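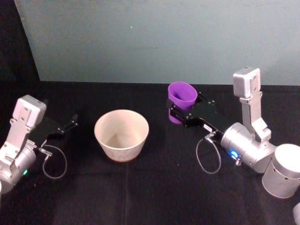 **Figure 3.** Cream-white bowl and purple plastic cup against a black cloth.

### 4.2 Colour naming

Participants at the Tarnport site saw 100 tableware photographs and typed one colour word for each. Answers were limited to 256 characters, and spelling variants were merged by hand following Zacharopoulos. Pale items (Figure 3, bowl) were scored under "white" and "cream" separately, as the Ondach word list treats these as distinct terms. Responses slower than 3000 ms were dropped. Agreement was lowest for pale items, and the January retest gave the same order of terms.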